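Redoing the supply room, week one (a thread)
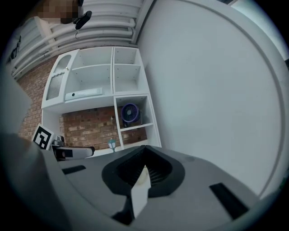 Kirkell Community Workshop — Furniture and Fittings Team

1/ We have the supply room for the whole of July, so I'm going to post the shelving job as it goes. Mostly for the Friday group, who asked what was happening to their stuff.

2/ White shelving unit, brick wall behind it. Upper tier and lower tier. The upper left has a door with a white frame and frosted, textured glass in an arched window shape. Small gold knob near the right side, scalloped edge along the bottom.

3/ The door was hanging slightly open when I started and I've left it alone for now. I want to look at the hinges with a proper light before I touch a screwdriver.

4/ We bought the unit secondhand from a house clearance in Widuvach. Saskia Hoani drove it over with the seats down. It came with no shelf pins and no instructions.

5/ Shelf pins: I ordered a bag from Brunner. Wrong diameter. They took them back without a fuss and the second bag fits.

6/ If you have an old cabinet and you're ordering pins, measure the hole with a drill bit. Push bits in from the blunt end until one fits snugly, read the size off the bit. A ruler across the hole got me the wrong answer.

7/ Brick wall. We rent, and the lease says no drilling into the brick face. Mortar joints are allowed if we fill them when we go. I checked this with the landlord by email and I've printed the reply and put it in the folder.

8/ So the anti-tip strap goes into a mortar joint. Plug, screw, strap to the back rail of the cabinet. Please don't move the unit until that's done, and please don't load the top tier.

9/ Someone asked if we're painting it. No. White is fine. It would need sanding and primer and the room would be out of use for days.

10/ Someone else asked about swapping the frosted glass for clear so people can find things. Also no. I like it, and what goes behind it is going to be boxes anyway. Labels do the same job.

11/ Plan for the upper tier: fabric offcuts, thread, the pattern envelopes, anything light. Behind the glass door I want the pattern envelopes, standing up, in date order if anyone has the patience.

12/ Plan for the lower tier: paint, glue, the Garkix clamps, the two toolboxes. Heavy goes low. I know the clamps have lived on the windowsill for years. They're moving.

13/ Hinge notes for anyone with a similar door. Before adjusting anything, check that the cabinet itself is standing level. Our floor slopes toward the corridor. A door on a cabinet that leans will swing whichever way it likes and you can turn hinge screws all afternoon.

14/ I'll shim the feet first, then look at the door again. If it still won't stay shut I'll fit a small magnetic catch inside the frame. There are 2 in the odds drawer, or there were.

15/ Cleaning glass with a texture: soft brush, warm water, a drop of dish soap, then a towel pressed flat against it. Paper towel sheds into the pattern. Same soft brush for the scallops — a cloth won't get into the curves.

16/ The knob stays. I've had one vote for replacing it with a black one. One vote isn't enough.

17/ Budget so far, including the unit, gas, pins, plugs and strap, is well under the 800 dollars we were given. Receipts are in the same folder as the landlord's email.

18/ Still wanted: lidded boxes, shallow ones, any color. Jars with lids that match the jars. No more coffee cans, thank you.

19/ Next post after the strap is in. If you need something out of the room before then, message me here and I'll bring it to the front desk before 9 in the morning.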